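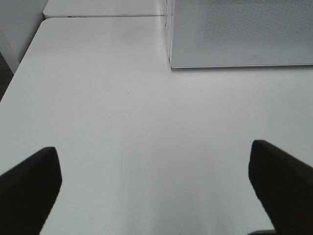
Wrist view, gripper open, between demonstrations

Ticket 2637
Product: Wonis remote-control kit (leader handle, follower arm, recorder)
Opened by: Jhun Catacutan, Sukow
Opened on: December 26, 2021
Priority: Normal (I asked for High and the form changed it back)
Subject: Gripper lets go during door pull, recorder says it didn't

Hello again. We are teaching the arm a kitchen task by driving it with the leader handle. Open the microwave, put the food in, close the door. A child could do it, and we have considered hiring one.

The trouble starts at the door. I squeeze the trigger, the gripper closes, I begin the pull, and partway through the swing the fingers relax enough to slip. My hand is still squeezing. The recorder agrees with my hand and logs the gripper as closed the whole way. So the saved demonstration teaches the robot that you hold on to nothing, wave your arm to the left, and the door takes care of itself. The trained policy has learned this beautifully.

We recorded 63 demonstrations of the full task. 20 of them have the slip. They are spread through the whole set, so it isn't a warm-up thing, and they happen with me driving and with the other operator driving. His are more graceful.

What I tried before writing to you, so that we can skip the first page of your script:

Restarted the recorder. No change.
Restarted the arm. No change.
Recalibrated the leader handle, with the trigger fully out and then fully in. Better for one afternoon, then the same.
Swapped the handle for the spare. Same, with a squeakier trigger.
Lowered the follower speed. The slip now happens more slowly. 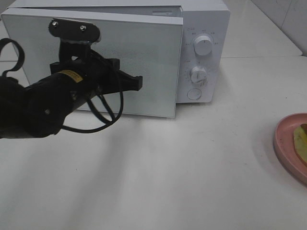 The slip shows up in the same part of the task every time, between the door coming loose and the door being wide enough to get a plate past. Pushing is fine, picking up bread is fine, hovering is world class. My first suspect was the wrist cable. With the arm at the door it comes out near the top of the gripper, loops down across the front of the door and swings back to the left, and I wondered if it was tugging on something it shouldn't. I taped the slack along the forearm and did another batch. The slip came back on the third try, so either the cable is innocent or it has an accomplice.

Update, next morning

Your auto-reply asked whether the object being gripped is "of a supported type." It's a microwave door. I looked through the Wonis manual for a list of supported types and found a picture of a cube.

I also plotted the trigger value from the handle against the finger position reported by the arm. During a good pull the trigger sits near the top of its range and the fingers follow. During a bad one the trigger value sags to 78 percent and stays there, and my grip on the handle has not changed as far as I can tell. The recorder seems to treat anything in the upper part of the range as "closed," which would explain why the log looks so pleased with itself. The arm, meanwhile, takes the number literally and opens up a bit.

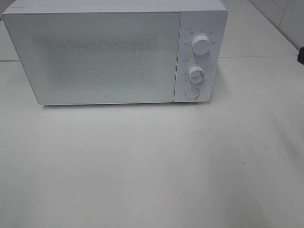
If I'm reading that right, there are two separate problems. The handle reports less squeeze than it's getting, and the recorder rounds off the evidence. I could live with the first if the second were fixed, because then I could at least find the bad demonstrations without watching every one of them back. I have watched them all back. I now have opinions about doors.

Questions for you:

Can the recorder save the raw trigger value next to the open/closed flag?
Is there a setting that holds the gripper shut until the trigger is released past some lower point?
We added a Lisudier wrist strap to both handles in November, to keep the operator's hand steady. Would that matter?

The rest of the task isn't affected, for what it's worth. The driving around the plate and the sandwich feels normal, and the fingers go where I send them. I'd like to keep those parts of the recordings if they can be trusted.

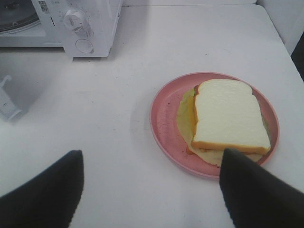 Aurélien Boyer: Yes to the first two, and I'm afraid yes to the third. The trigger reads its position from a sensor on the side of the handle, and a strap pulled tight across the housing can shift it when you twist your wrist. A door pull is mostly wrist twist. Please take the strap off and try ten pulls. For the hold behavior, turn on "latch grip" under Follower, Advanced, and set the release point to half. Raw trigger saving is under Recorder and is off by default. The parts of your recordings before the pull should be fine to keep. I've also passed your note about the cube to Tessier, where the manual is written.

Jhun Catacutan: Strap off, ten pulls, no slip. Strap back on, slipped on the second. Strap off again and in a drawer. Latch grip is on, raw values are saving, and I can confirm that "Advanced" was hidden behind a gray arrow on a gray background. I'm trimming the old recordings at the start of the pull and redoing the door section tomorrow. Please leave the ticket open until then.

Status: Waiting on customer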